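How to Fold a Pile of Laundry on a Bed You Would Also Like to Sleep In

Filed under: Small Rooms
Updated March 2026

The proper place to fold clothes is a large clean table at hip height. I have never lived anywhere with one. What I have is a bed, and so, I suspect, do you. This page covers jeans, jackets and the heap, in that order, because jeans are the only part of the job that gets finished in most homes.

Before you start

Make the bed. I know. But a pulled-up bedspread gives you a flat surface, and socks vanish into loose sheets until the next wash. A busy print is fine, though you'll lose anything small and patterned on it.

Find one piece of stiff cardboard, wider than a folded shirt. The side of a shipping box will do. Adjoa Arthur, who taught me most of this, cut hers from a carton in September and it's still going. You can buy a plastic folding board from Clurkthorpe if you want to pay money for a rectangle.

Move the cushions and stuffed animals to the pillow end. They'll drift back.

Jeans

1. Empty the pockets. Do it again.

2. Pick the jeans up by the hems and give them one hard snap toward the floor. Denim comes off the line or out of the dryer in a twist, and a twisted leg makes a fold with a lump in it.

3. Match the inside seams and lay one leg on the other. The crotch will stick out in a little triangle. Tuck it in so the long edge is straight.

4. Bring the hems up to just short of the waistband, then fold in thirds.

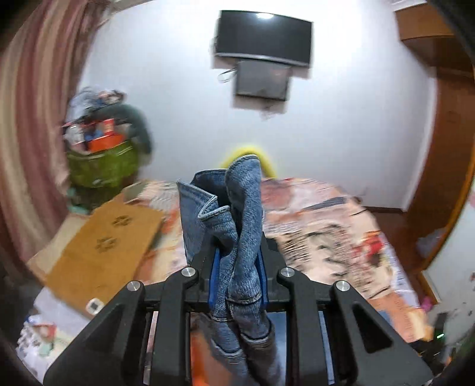

5. Stand the bundle on its edge. If it falls over, you folded it too loosely - press it flat with your forearm and try again. If it falls over a second time, put it on the shelf lying down and tell people you prefer it that way.

Stretch jeans need a looser hand. Heavy, old-fashioned denim will fight you at step 4, and I stop at halves.

Shirts and the cardboard

Lay the shirt face down, put the cardboard in the middle just under the collar, fold both sides in over it, fold the bottom up, slide the cardboard out. Repeat until bored. All your shirts will come out the same width, so the stack stays up for a day or two longer than usual.

Jackets

Don't fold them. A jacket draped over a pile of other things isn't stored, it's a lid, and everything underneath will stay there until spring. Hang it in the wardrobe first, before you touch anything else in the heap.

The heap

Every bedroom has one, usually beside the curtain and usually on top of a bag. Take from the top and make two piles on the bed: wear and wash. Mansa Opoku keeps a third pile called "later," and I have seen it, and it has its own chair.

Boxes go on the floor by the door. Don't open them. You'll find old letters and the afternoon will be over.

Putting away

Jeans on the low shelf, shirts above, sweaters wherever they fit. Do this before dinner. Clothes left on the bed at nine at night get moved to the chair, and from there you're back to the heap.

Next page: fitted sheets, with some bad language.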